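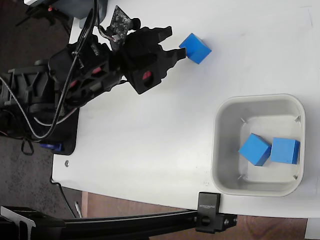 Figure 3. The arm at the Plodamport bench with its jaws open toward a blue cube; two more cubes are in the gray bin.

3.2 Cell setup and upkeep

The cell is built around one small arm with a two-finger gripper. The base plate rests on a white tabletop, and a black extrusion rail is clamped along the table edge. We call the cell Mok in the logs, after the script that starts it. A second cell at Erham uses the same parts list but is not covered in this section.

Each session began with a homing run and 20 open and close strokes of the gripper with no load. If the stroke length drifted from the stored value, the finger screws were tightened and the homing run was repeated. We logged 465 pick cycles between the first setup in February and the end of the study. The servos were left at factory current limits throughout.

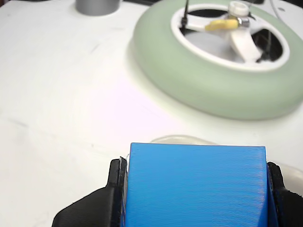 Figure 4. Cube held between the two fingers, seen from the gripper side. Fine layer lines run across the front face of the cube.

Finger pads were the part that needed the most care. A pad with a lifted edge changes where the cube sits in the jaws, and the error carries through to the release point. Pads were wiped before every session and replaced after up to 12 sessions, or sooner if a corner had lifted. Old adhesive was scraped off with a plastic blade. A new pad was pressed in place and left overnight before use.

Cables were checked at the same time. With the arm stretched toward the far side of the table, the loops over the wrist must keep some slack.
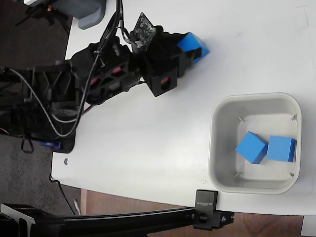

We moved the arm by hand through 11 fixed poses and looked for any pull at the connectors. Two wrist leads were rerouted after this check, and one connector was replaced. The bin position was then taught again from the home pose.

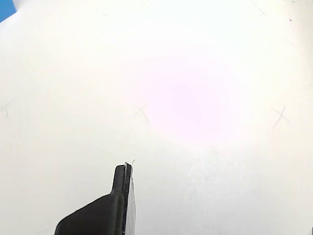 Siriporn Kamolrat objected that pad wear should be tracked by cycles and not by sessions, as sessions at Clilgate had varied too much in length to be compared. We kept the session count for this study, but the cycle count is now stored with each pad change.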